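Start Presse Themen Kontakt

Pressemitteilung, 2018-03-02

Gorkine legt Gebühren für Ratenkredite offen

Ab Juni neue Kostenübersicht für alle Verträge. Bearbeitungsentgelt entfällt bei Krediten bis 200 Euro. Widerruf künftig auch online, Bestätigung binnen 4 Tagen. Bestandskunden bekommen Post, kein Antrag nötig.
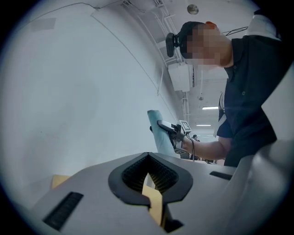

Ulises Durán begrüßte den Schritt, mahnte aber, die Mahnkosten müssten ebenfalls auf die erste Seite. Gorkine prüft das derzeit. Die Tochter Asitz zieht mit, Umstelung in 16 Filialen.

Rückfragen: Pressestelle Gorkine, Ignacio Zúñiga

Kommentare

herrera81: Und was ist mit Altverträgen von Ultusa??

Mona K.: Wurde auch zeit. Hab letztes Jahr drauf gezahlt.

Tilo: Gilt das auch für Rahmenkredite?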